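Laundry Care and Small Appliances, Evening Course
Flolladside Adult Learning Center
Handout 6: Looking at the washer and the dryer
Please bring this handout on Wednesday.

1. Before you touch anything

In the last class we spoke about care labels and how to sort the clothes. Now we go to the machines. Switch the machine off, pull the plug, and close the water taps if it is a washer. Keep screws in a cup. If you wear rings, please take them off.

2. The front of a front-loading washer

Many students know the door only from the outside. When it is removed, you can study the parts which are normally hidden. On the left is the hinge plate. It carries the full weight of the door, so a loose screw there will make the door hang low, and then it closes badly. The door lock is the second part. It has wires and it must never be pulled by them.
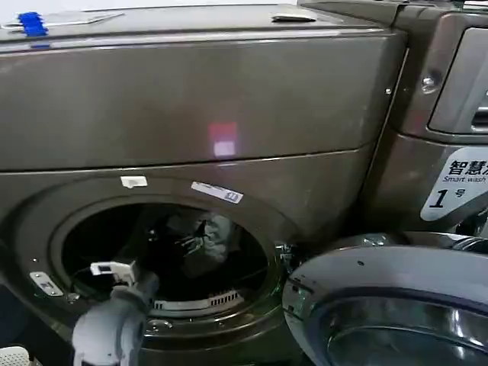 Figure 1. Washer without its door. The hinge plate is at the left of the opening, with the white lock part hanging beside it on its wires.

Go around the rim slowly with a dry cloth. The dark rubber collects hair, coins and gray paste from detergent. Write down what you find and in which position, as on a clock (for example, "coin at 6"). Also feel inside the drum with your hand before you finish. A sock is easily forgotten in there.

Do not remove the stickers near the opening. The service person needs the numbers when you order a part. Copy them in your notebook, or you will have to come back for them, as I did with my own machine at home.

3. The dryer drum

A dryer has no water seal like the washer, and its drum is often of bare metal. Look first at the back wall. The area with small holes is for the air. If the holes are closed by lint or by wax from dryer sheets, the clothes need more time.

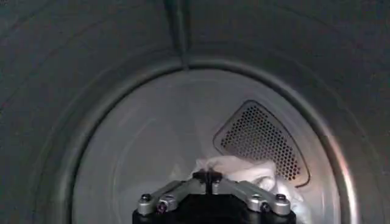

Figure 2. Dryer drum seen from outside the opening, with the perforated vent panel on the back wall.

To clean the holes, use a soft brush and warm water with a little soap. A needle is not good, it scratches the metal. Wipe two times with clean water and leave the door open until the drum is dry.

4. Keeping supplies in order

Small supplies are lost more often than they are used up. In your laundry room, give every kind of thing one row, and put similar sizes together. A clear shelf is practical for this, as you see from the side what is missing.

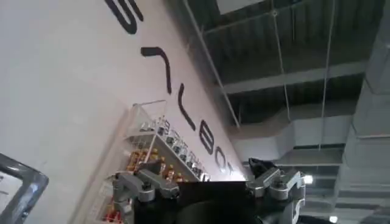
Figure 3. Clear wall shelf with small items kept in rows, silver ones above and amber and orange ones below.

Liquids should stand low and out of the reach of children. For the exercise, please use the Flatico labels from the course folder, and write with pencil first. Each group gets 18 labels.

5. The baffles

The raised ridges on the drum wall are called baffles. They lift the clothes and let them fall again through the air. Without them the load would slide together in one heap and dry only on the outside.

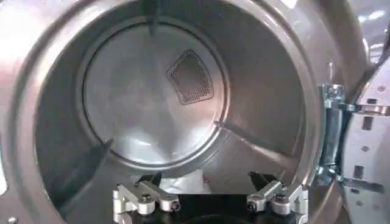 Pass your palm along every baffle, on both sides. A rough place will catch thin fabric, and tights are the first to suffer. Then turn the drum by hand for one full round and listen. A scratching sound can mean that something small has gone between the drum and the front. In this case do not start the machine.

6. Homework

Answer in full sentences, half a page is enough.
Which part of the washer door carries the weight?
Why do we not clean the vent holes with a needle?
Draw the drum of your own dryer and mark the baffles and the air holes.

Reading: Subramaniam course book, chapter 9. The Ato worksheet on lint filters comes next time.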